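### 4.2 What players did with the chat

I'd expected the streamer to matter most, and I was wrong. We followed 22 players through 8 evening streams on Havex, all showing slots from the same small studio, Eten. Those who typed in the chat stayed to the end far more often than those who only watched – even when they'd lost their stake early on. Two told me they'd stopped looking at the reels altogether! I can't say whether chatting keeps people there or whether stayers just like to chat (our Skirkwood pilot had the same problem). Bet size hardly moved, and I come back to that in Section 5.

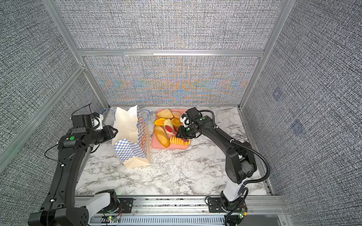
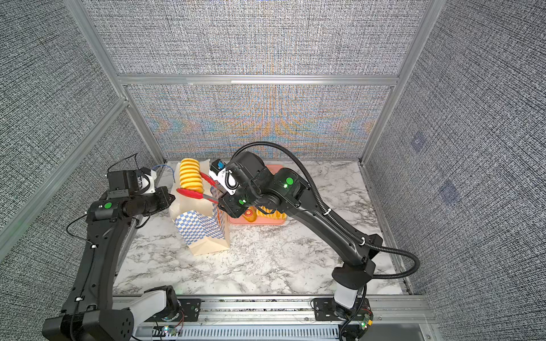
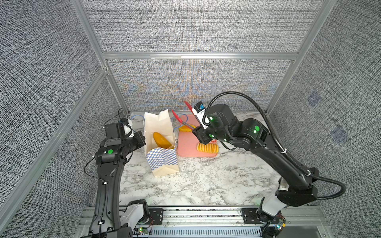
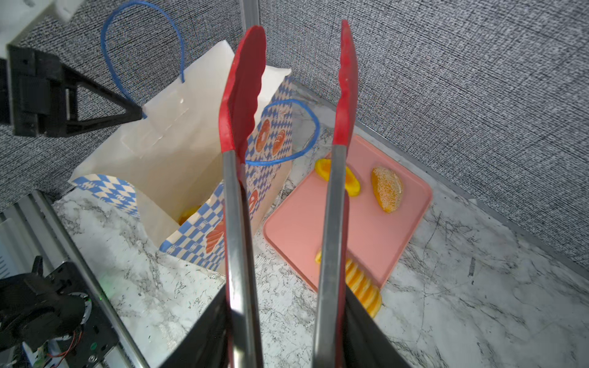

**Figure 2.** Paper bag at the two-arm table, four views; the last is from the gripper.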